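Speaker notes: Sorting, counting and tidying at the small table
Thevar Early Years Programme, spring session for setting leads

6 min read
14 shares | 3 comments

Opening

Good morning, and thank you for attending. This session concerns table-top activities with a small number of objects, and in particular the sorting work introduced across Thevar settings in January. I shall speak for approximately half the session and leave the remainder for discussion. Handouts are at the side of the room. The printed version of the guidance is document 106, which most of you will already hold.

(Pause while latecomers are seated.)

The programme at present reaches 1107 children in the settings managed by Mirneo and Zikar together. The activities are deliberately modest. They require a table, a tray, some tape and a few ducks.

Slide 1: The marked area

Colleagues who attended last year will recall the difficulty reported with objects drifting to the far side of the table. The guidance now asks that a working area be marked with tape in a colour that stands out from the table top.

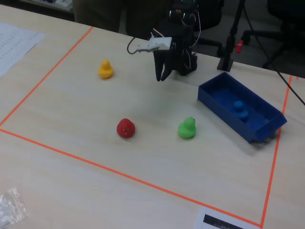

Slide 1. Orange tape, blue tray, four ducks; the blue duck is in the tray.

Draw attention to the tape first. The shape need not be exact, and settings should not spend time with a ruler. Low-tack tape is recommended, and it should be lifted at the end of each half term so that residue does not build up on the table.

Then ask the audience to find the blue duck. Allow a few seconds. A duck of the same colour as its tray is easily missed, and practitioners have asked whether this is a fault in the set. The programme's position is that the matching pair should be kept. Children who are beginning to name colours benefit from hearing "the blue duck is in the blue tray", and the slight difficulty of spotting it gives occasion for the word "same". A setting which prefers a plain tray may substitute one.

Vocabulary for this stage: in, out, next to, behind, in front of, same, different. One or two words per sitting are sufficient.

Slide 2: All out on the table

The second arrangement is used either as a starting point or as a check before the activity is put away. Every duck is out on the table top, with space between one and the next.

Read the following from the guidance, paragraph 9: "Objects should be placed so that each may be picked up without disturbing its neighbour."

Spacing matters a good deal to younger children, who tend to count a close pair as one. Point to the yellow duck, which has a clear space of its own, and then to the red and green ducks, which stand level with each other. Ask colleagues which they would expect a child to name first. There is no correct reply, and answers at the Skiltavon session varied considerably.

If time allows, mention direction of gaze. The green duck has its head turned towards the tray. A practitioner may ask, "Where is the green duck looking?" This question has produced longer answers than any of the colour questions in the written returns, of which we have received some 2435. 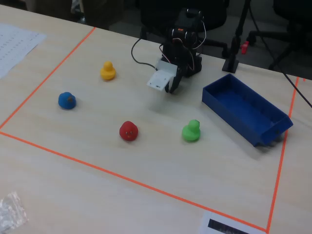

Slide 3: Putting away

Tidying is part of the activity and should be timetabled as such. The recommended order is:

1. Name the duck that is to go first.
2. The child places it in the tray.
3. Repeat until the marked area is clear.
4. The adult checks the tray with the child and returns it to the shelf.

Please discourage tipping. Ducks should be washed weekly in warm soapy water and left to dry fully before storage. Replacement sets are ordered through Zikar using stock code 1047; Mirneo settings should order through their own office.

Questions

Likely to be raised: larger groups (no more than three children to a table), use of other animals (permitted), and whether the tape may stay down over the holidays (it may not).

Remind colleagues to sign the attendance sheet before the break.

© Thevar Early Years Programme. Enquiries to the programme office. Back to top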